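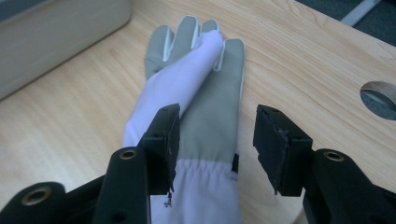

Which gloves should I wear for the rose bed at Driston?

Any pair with a full palm, and take a spare, as the thorns get through most things in the end.

## Glove drawer, July

We keep 15 pairs for the allotment, and Margaux Masson sorted them this month. Gardening pairs stay in the top drawer. Anything for oil or paint goes in the shed with Shinji Imai's tools.

**Grey and white, elastic cuff.** Grey palm and fingers, with white fabric over the back and thin white piping along the seams. The fabric is twisted across the palm — flatten it out before you pair it up.

**Care.** Cool wash, then dry on the line. Keep them off the radiator, which ruined two pairs last winter. Snip loose threads at the cuff and don't pull them.

Pairs go back cuff to cuff, palms inwards. Odd gloves go in the Lemaire tin by the door until the other one turns up.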